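Naltari Residents' Newsletter
Home | News | Notices | Kitchen & Laundry | Past issues | Contact

Filed under: Around the House

The yellow basket and the white table

March 4, 2020

Many of you have asked me what we want to do with the corner of the shared room on the ground floor, where for a long time everybody has put down everything. I promised to write something for this issue, and so I write it now, even if the work is not finished and some of you will surely have a different opinion about it.

First I must say how it was. The white table came to our house in May, when the family Beaudoin moved to Govcombe and could not take it with them. It is a good table, with rounded corners, and it stands well against the grey wall. But a table in a shared room has a sad life. In the first week there was one glove on it. After this came the free papers, two umbrellas, a bag of clothes pegs, the instructions for a heater which we do not have in this house, and a cake tin that stayed until the autumn. I asked at every door about the cake tin. It is now in my kitchen and its owner can come for it at any evening hour.

The problem with such a table is that one thing calls another. When there is a letter on it, a person thinks it is the place for letters. When there is a shoe, it becomes the place for shoes. I have the same difficulty in my own apartment, with a chair in the bedroom, so I do not write this to give a lesson to anyone.

In the winter meeting Wayne Després proposed to have one basket on the table and to keep the rest of the surface free. Some neighbors wanted a set of drawers, and one neighbor wanted to give the table away. We spoke about this longer than we spoke about the roof. In the end we agreed to try the basket until the summer, and to decide again after.

I was sent to buy it. I went to Pustico, in the street behind the post office, where they have household things up to the ceiling and the aisles are so narrow that you must walk sideways with your coat. I looked first at the wicker ones, which are beautiful, but the ends of the wicker pull on wool and I was thinking about scarves. There was also a metal one, very strong, and very loud when you set it down. The yellow one is plastic, with small openings in rows below the rim and a handle at each short end, so you can carry it with two hands from the table to wherever you need. I chose yellow because it was the color they had in this size. In the beginning I found it too bright for the room, and I wanted to go back and ask if a white one would arrive. Now I have changed my mind. You see it from the door, also in the late afternoon when the light in this room is weak.

How we would like to use it:

The basket is for found things only. If you find a key, a child's hat or a single sock in the stairs or by the machines, put it in the basket. Please do not put in it things which you want to give away. For those we have the shelf next to the bicycle door, and this has not changed.

Please do not leave food in the basket, also if it is closed and also if it is only for one hour.

Letters that came to the wrong mailbox go under the door of the right person. If you do not know who this is, knock at number 114 and we will look together at the old list.

At the end of each month I take out what is left and keep it for four weeks in a box with the month written on it. After four weeks the clothing goes to the collection point, and the small things stay with me a little longer, especially keys. I do not like to throw away keys.

The table itself is for folding. This was the wish of almost all the people who use the washing machines, and I think it is a fair wish. The basket can go to the floor while you fold a sheet, and then please lift it again to the table. When you finish, pass a damp cloth over the top. A drop of dish soap is enough. We had somebody clean it with the powder for the sink, and this powder makes fine scratches which hold the dirt, so I ask you kindly to leave the powder at the sink. If you find a mark that does not go away with the soap, leave it and write me a note. Small marks do not disturb me.

The same is true for the basket. I wash it in the bathtub with warm water and a soft brush, because the little openings collect fluff from the laundry. Then I put it upside down on a towel. If a family would like to take over this job for the summer months, when I am with my sister, I would be grateful. It takes ten minutes and I can lend the brush.

A few neighbors asked if we could hang something on the wall behind the table, a board or a calendar. Personally I like the wall as it is, plain, because the eyes can rest a little before you go up with the heavy laundry. But I am only one vote. If you have a proposal, write it on paper with your name and put it in my mailbox before the next meeting. Proposals without a name were not easy to discuss the last time.

About the money, since two persons wanted to know: the basket was paid from the coffee tin, and the receipt is in the tin. The table was a gift. The paint for the wall was left over from the stairs. There is still enough in the tin for a second basket, a smaller one, if we find that gloves and keys get lost among the bigger things. I would wait with this. With two baskets we will soon have three.

The heater instructions are also still with me, in three languages. If they belong to you, please ring.

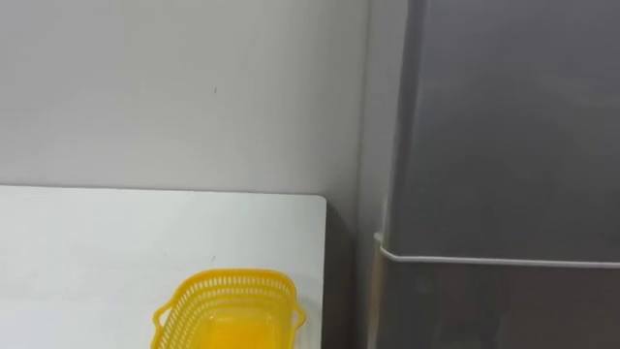
The yellow basket on the table.

Contact the newsletter: mailbox 114, ground floor | © 2020 Naltari Residents' Newsletter | Back to top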